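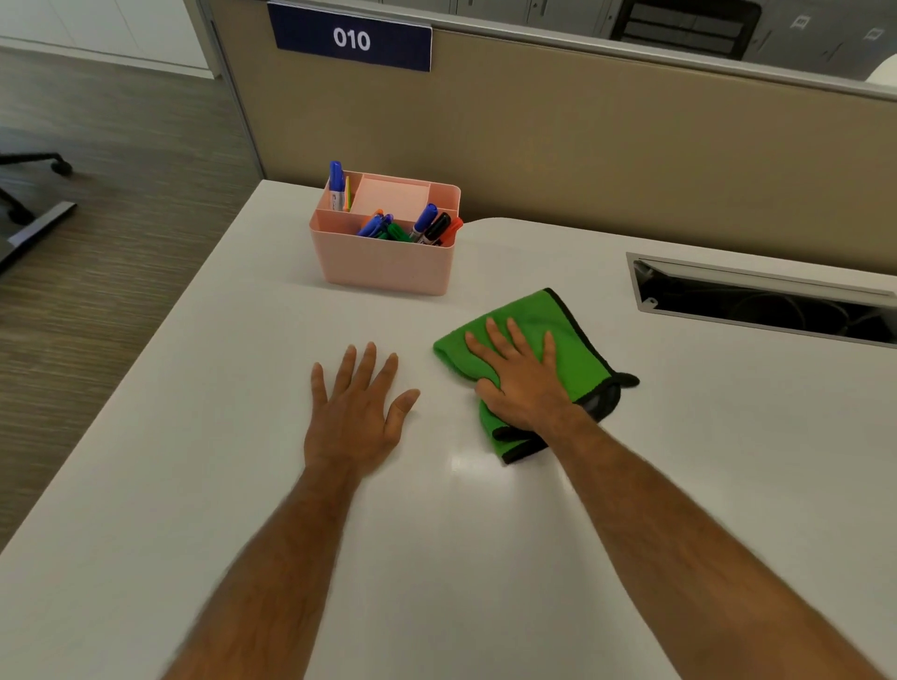

Home News Members Library Contact

Moving to the new rooms at Skallard

Dear members,

Many of you have asked when the reading room will open again, so I write this item to put all the answers in one place. The short answer is October. The longer answer follows, and I ask you for a little patience with it.

We left the old building in Nidwood in spring, after 18 years. The lease was finished and the owner wished to use the ground floor for himself. He was always correct with us and he gave us three extra weeks when the van was late, for which I thank him again. The new rooms are on the first floor in Skallard, above the pharmacy. There is a lift, but it is small. If you come with a pushchair, please fold it first.

The collection has 1,873 books at this moment. Before the move we believed it was more, but the old list counted some titles two times, once under the name of the author and once under the name of the translator. Of these books, 1,330 are already on the shelves and in the new catalogue. The others are still in boxes in the back room, mostly travel, cookery and the large atlases. The atlases do not fit the shelves we brought from Nidwood. We have ordered two deeper ones, and the carpenter promises them for the end of the month.

What changes for you

Your old library card is still good. You do not need to register again, but please check that we have your present telephone number. When we tried to call members about overdue books in summer, many numbers did not work any more.

The loan period becomes four weeks for all books. Until now it was three weeks for novels and four for the rest, and even I made mistakes with it. Children's books can be renewed two times, other books one time. You may renew by telephone, at the desk or with a note in the letter box downstairs. Please write the title on the note. "The blue one" is not enough for us, I am sorry.

The opening hours stay as they were, except that in the evening we close at half past seven. The pharmacy locks the street door at a quarter to eight and we must all be out before.

Quiet hours and the conversation table

At Nidwood we had only one room, so the people who came to read and the people who came to talk had to share it. I know this was not always comfortable. Now there are two rooms with a door between. The front room is for reading and homework. The back room will have the conversation table as soon as the boxes are gone — until then the table meets in the front room in the last hour before closing, as before.

Hélder Meireles will continue to lead the Portuguese conversation. He asks me to say that beginners are welcome and that he will not correct anybody who does not want to be corrected. We still look for a person for German. If you can give one evening in two weeks, please talk to me.

About the money

The move cost 1,000 more than we planned. The greatest part was the second journey of the van, and the rest was paint and new locks. The sum was covered by the book sale, so the yearly fee does not go up. I was very glad to write this sentence. The full account hangs on the board beside the door, and you can take a copy home.

Books that are still with you

If you have a book from Nidwood at home, even from years ago, please bring it back now. There is no fine until the end of November. We miss especially the second volume of the history of Serkum, which a reader has been waiting for since the winter. The first volume is here and it is a good book, but it stops in the middle of the flood.

I wish you a calm autumn and hope to see you soon on the first floor.

For the reading room,
the editor of this letter

Contact: at the desk during opening hours, or by the letter box at the street door | © Skallard Reading Room | Back to top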